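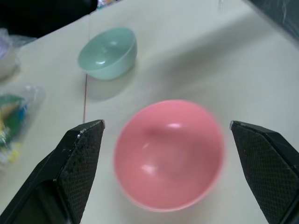
The household water record has now been kept for 2 years, and the present entry sets out its findings for readers who have asked about them. The kitchen accounts for the largest share of daily use, and most of that share is rinsing. A plain plastic bowl, such as the pink one shown, is sufficient for washing salad or fruit, and the water may afterwards be given to the beans.

The meter stood at 2659 on 2020-08-29. Readings are taken before breakfast and entered by hand — a practice adopted in May at the suggestion of Karlijn Van Acker, whose own record is a good deal longer.

Correspondence has also been received concerning the water butt supplied by Surar. The tap remains stiff, and a replacement washer has been requested. A further entry will follow when the part has been fitted.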